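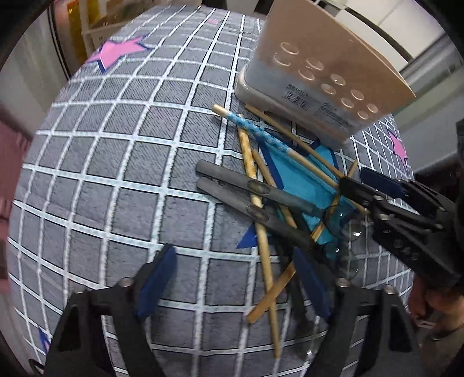 Photo courtesy of Zevbridge

The Trial Period

The kit came in two boxes, and Tomomi Okabe signed for both of them in her slippers. The driver asked if it was a sewing machine. She said it was for work.

She reviewed things for the Branville paper, mostly vacuum cleaners and slow cookers. Flodusness was a step up. You rented a pair of hand grippers by the month, did chores with them, and the company paid you for every chore that passed. The more people sent in, the better the robots would get at it. At the end of the month you could keep the grippers at a discount or mail them back.

Her first session was utensils. The task sheet said to use a cloth with a pattern, to mix the utensils up well, and to put them into the holder one at a time. She spread the one with the stars over the table and tipped the holder out.

"You look like a crab," said Cai, who was her nephew and was supposed to be doing algebra.

"Read me the next line."

"Do not use your fingers. Do not talk to the grippers." He turned the sheet over. "Why would you talk to them?"

She found out by the second chopstick. It rolled each time she closed on it, and each time she told it to hold still. The grippers were well made. The grips fit her hands, which were small, and the pads held onto wood without marking it. Plastic was harder. She wrote that on her notepad and noticed her handwriting was worse than usual.

Flodusness gave you a number at the end of each session. Her first was 56. Cai asked out of what, and neither of them could find it in the booklet. She called the help line and waited through a song she knew from the dentist.

"It's not out of anything," the woman on the line said. "It just goes up."

"What's a good one?"

"We have a man in Zevbridge who got 1586."

"In a month?"

"I don't have that in front of me."

Tomomi thought about the man in Zevbridge while she made dinner. She pictured him with a big clean kitchen and drawers that closed. After the dishes she put the utensils back on the cloth. 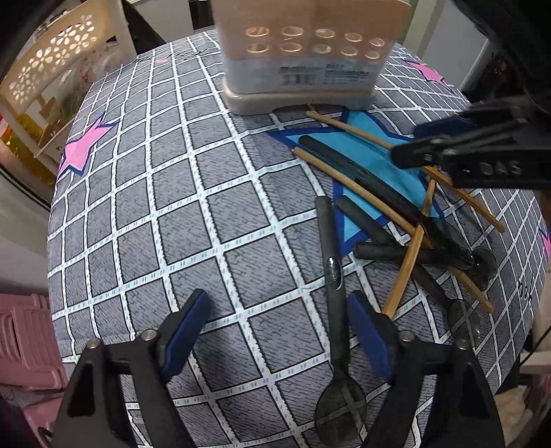 The spoons were the trouble. If you took one by the handle, the bowl swung around and caught on the rim of the holder. If you took it by the bowl you had to let go early and hope. She settled on using both hands, one to lift and one to steady, and went slowly. Cai stopped making jokes and began to call out which one she should go for next. He was good at it. He saw that the long chopstick had to come out before the spoon under it would move.

The number that night was 114.

"That's double," Cai said. "More than double."

"It just goes up," said Tomomi, but she wrote it on the calendar.

Her review ran in June. She said the kit was sturdy, the booklet was poor, and the pay would cover the rental if you kept at it – she had kept at it. She recommended it to patient people with a free table. Her editor cut the part about the man in Zevbridge.

She had the return label in the drawer by then, filled out and dated. On Saturday Cai came over with his school bag and a packet of plastic forks.

"They're not on the sheet," she said.

"I know," he said, and shook them out onto the stars.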